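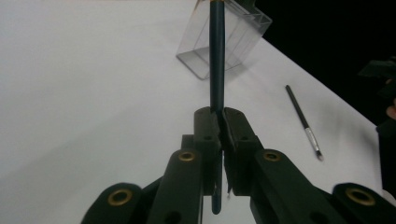

Vol. 18, Issue 30

From: Wiremu Harawira
To: Maurya Travel List
Date: 15th January
Subject: Re: Leltano to Starkari, road or rail?

> We have four days between Leltano and Starkari and would like to
> see the hill temples on the way. The guidebook gives the rail
> journey as a full day and says nothing of the road. Is the bus
> practical with luggage? Also, is Nestano worth a night?

The rail time in the book is for the stopping train. The express leaves Leltano in the early morning, does not call at the temple halts, and reaches Starkari by mid-afternoon. If the temples are the object, take the bus.

The road was resealed in November as far as the Nestano turnoff. Beyond that it is single lane with passing bays, and the grade is steep for the last 18 km. Large bags travel on the roof. Bring your own cover; the tarpaulin supplied does not reach the corners. Seats on the left have the valley view going north.

The main temple dates from 1801 and closes at midday for two hours. The upper shrine is reached by a stair from the car park, roughly 30 minutes at a moderate pace. Shoes are left at the lower gate, so wear thick socks in the cooler months.

Nestano merits one night. The market is in the old quarter, a short walk from the bus stand, and the fort is open until dusk. The rest house on the ridge has hot water in the mornings only. Book by telephone, extension 3842, and ask for a room at the rear, as the front ones face the truck stop.

The onward bus to Starkari does not run on public holidays. Confirm at the depot the evening before.

W. Harawira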